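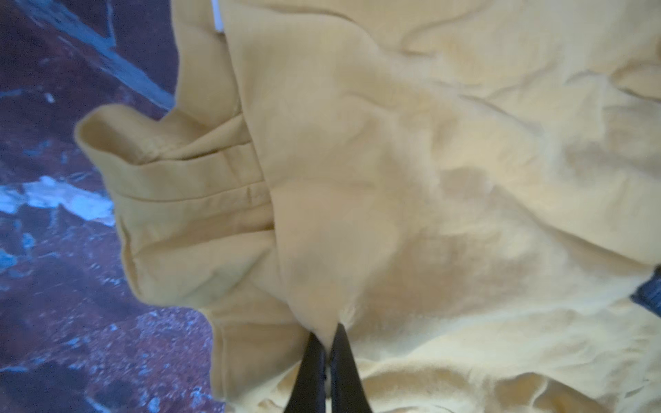 Why did people in the past own so few clothes?

Cloth took a very long time to make. Before spinning and weaving were done by machine, every shirt began as loose fiber that somebody had to clean, comb, spin, weave, cut and sew by hand, and most families could spare only so many hours for it.

Chapter 9
The Price of a Shirt

If you open your closet this evening and look at what is hanging there, you will probably find more clothing than a whole farm family owned in the year 1348. I don't say this to make you feel guilty (my own closet is no better, and there is a chair beside it that does a good deal of the work). I say it so that you will start this chapter with the right puzzle in your head. Shirts have had a body and two sleeves for a very long time. How did something so familiar go from being listed in wills to being bought on a whim on the way home?

We will begin in Skedmont, a river town that grew up around its mill. The early records there are mostly lists of what people left behind when they died, and they make wonderful reading once you get used to the spelling. One weaver's household left a bed, two kettles, a loom, and 38 yards of plain cloth, and the cloth was worth more than the bed and the kettles put together. Children's clothes hardly appear at all, for they were cut down from grown people's clothes and worn until there was nothing left to write on a list.

From there we follow the thread, so to speak, into the mill itself. You will meet the spinners who lost their winter income when the first frames came in, and the young women who walked to town to tend those frames and sent their wages home. The Khoury mill, which opened downstream and made cotton shirting for three generations, left behind its pay books, and we will use them often. When it closed in 1969, a good shirt cost a mill hand less than a morning's pay.

Key words for this chapter: carding, warp, weft, piecework, ready-made

Before you read on, find the oldest piece of clothing in your home and ask whoever owns it where it came from. Write down the answer, even if it is a short one. We will come back to it in the section on mending.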